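Posted Sunday, March 18, 2018 by Eleri Samuel
Filed under: Small warehouse > Packing and automation

Budgeting for a carton sealer – worth it at our size?

We send out 97 parcels a day, all taped by hand. My manager wants a figure for a taping machine by May. Box sizes vary a lot. What should I allow for besides the machine?

Wadham
Get a random-size sealer, or you'll be resetting it all day. Allow for delivery, spare blades, training and a service visit. Ask Droltero and Kivero for a trial with your own boxes.

Sepúlveda
just buy better tape guns

Kivero_Dan
Time the hand taping for 3 days first. We found it was 15 seconds a box – the labels took longer, so we bought a label printer.

Related
Second-hand conveyors: what to check
Lease or buy a pallet wrapper?
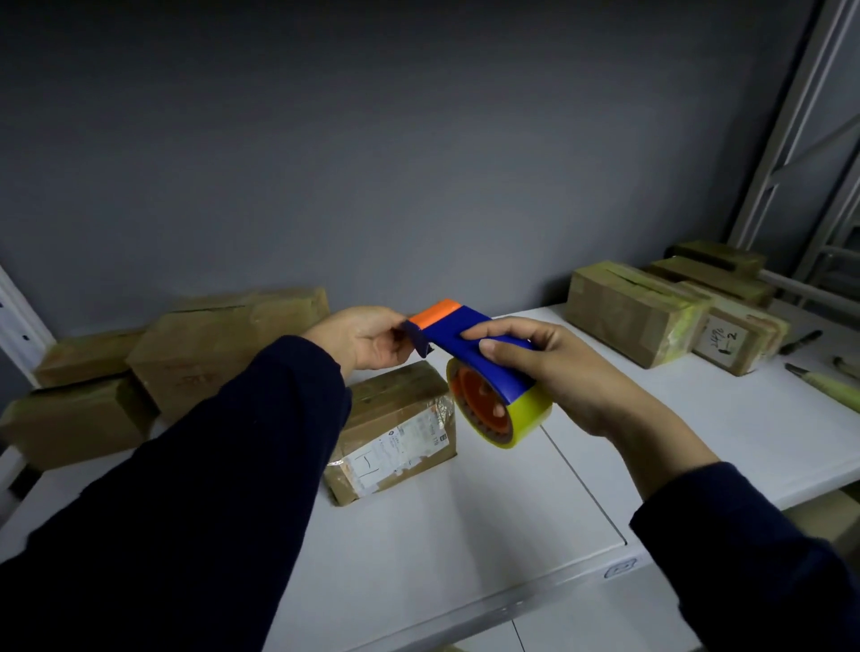

Taping by hand at the packing shelf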